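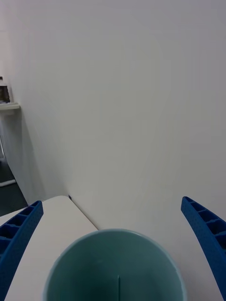

Kazimiera Chmielewska asked, when the last report went in, whether the next one could say less about how pleased we were and more about where the money went. She also wanted to know why a project to record the fruit trees of one small valley had spent so much of its first half on ladders. Both fair. What follows covers the period from the end of winter through August, and the ladders come up early.

Fladunbridge Orchard Survey, second progress report

Where we had got to

You may remember that the first report promised a complete list of old orchards by spring. We were working from the county plat maps, which show orchards as neat rows of little circles. The maps turned out to be drawn by an optimist. Of the 33 sites marked, several are now parking, one is a pond, and one was never an orchard at all but a draftsman's idea of what ought to go next to a church. We visited every one of them anyway, including the pond.

What is left is better than we feared. There are still standing trees at 20 of the sites, in conditions ranging from well kept to held up by ivy. We have tagged, measured and mapped 2,226 trees. The tags are aluminum, on loose wire loops, and the woodpeckers have shown a lot of interest in them. Losses from that cause are included in the replacement tag order, under "sundries."

The ladders

We budgeted for two and bought four. The original pair were straight ladders, chosen by me from a catalog in January, indoors. Anyone who has picked fruit on a slope could have told me that you want a tripod ladder, with the single leg going uphill into the tree, and by the second week of work several people had told me. The straight ladders have been kept for barns, lofts and getting cats off the packing shed. The tripod ladders have been excellent. The extra cost came out of the printing line, where we had a surplus because we had not yet found anything to print.

Identification

This is the slow part, and I would rather say so now than have it discovered. Putting a name to an old apple takes fruit, ideally several fruits from the sunny side of the tree, ripe and unbruised, plus someone who has seen a great many apples and is willing to be wrong in public. We had a late frost in the upper valley, so about a third of the trees up there set nothing worth looking at. Those trees will have to wait another year. We took leaf samples from them, which are drying in folders on top of the filing cabinet, and which the cleaner has been asked not to tidy again.

For the lower valley we have done much better. The early varieties were in by August, and the naming sessions in the grange hall drew more people than we had chairs for. Opinion in the room was firm and rarely agreed. One yellow apple from the Mesau place was given four different names in a single evening, each by somebody whose grandmother had grown it. We wrote down all four. Our policy, set out in the appendix to the first report, is that a local name is a fact even when it is the wrong name, and that evening tested the policy about as hard as it can be tested.

The pear known here as the Trorkari is the real find so far. It was mentioned in two old nursery lists and we had assumed it was gone. There is one tree, behind a machine shed, half of it dead and the other half carrying a heavy crop of small, hard, very sour pears. I have eaten one. I can see how it came to be rare. It is said to keep until March and to be good stewed, and we will be testing the first claim in a root cellar and the second one when someone feels brave.

Grafting

We took cuttings in late winter from trees that looked unlikely to see another one. The grafts were made at the Hourani nursery, which gave us bench space and a corner of the cold room at a rate well below what they could have charged. Most have taken. The failures were mainly mine, from the first afternoon, and were easy to pick out later by the quantity of tape. The grafted trees are potted and will be ready to go out to growers after leaf fall next year.

There is already a waiting list. We had planned to advertise and have quietly stopped planning to.

Money

Spending is slightly under budget overall, with the usual shuffling inside it. Travel is over, because the valley has one bridge and it was closed for most of May -- every trip to the east side went the long way by the quarry. Equipment is over by the two ladders. Printing is under by nearly everything. Staff time is on target, if you don't count evenings, and we have been careful not to count evenings.

We would like your agreement to move part of the printing money into root cellar rent and a second set of calipers. The first set still works, but it is wanted in two orchards at once and has started to cause remarks.

What went badly

The website. It was due in April and it consists of a title and a map with no trees on it. The person who was building it took a job in another state, and left very good notes in a program none of us own. We have found help through the community college and expect to have the map filled in before the next report. I said something like this last time, I know.

Also, we lost the records for one orchard when a field notebook went into a stock pond in a shirt pocket. The orchard was surveyed again from scratch. The second set of figures is better than the first, so we are treating it as a training exercise. From now on all pages get photographed before lunch.

Next

Through the fall we will be naming the late apples and the remaining pears, starting with the steep sites while the ground is still firm. Pruning workshops begin once the leaves are down. We have promised landowners a plain one-page account of what is growing on their own land, and those will go out in the winter, which should at last give the printing line something to do.

You would be welcome at any of the naming evenings. They start at 7 p.m. in the grange hall. Bring a chair.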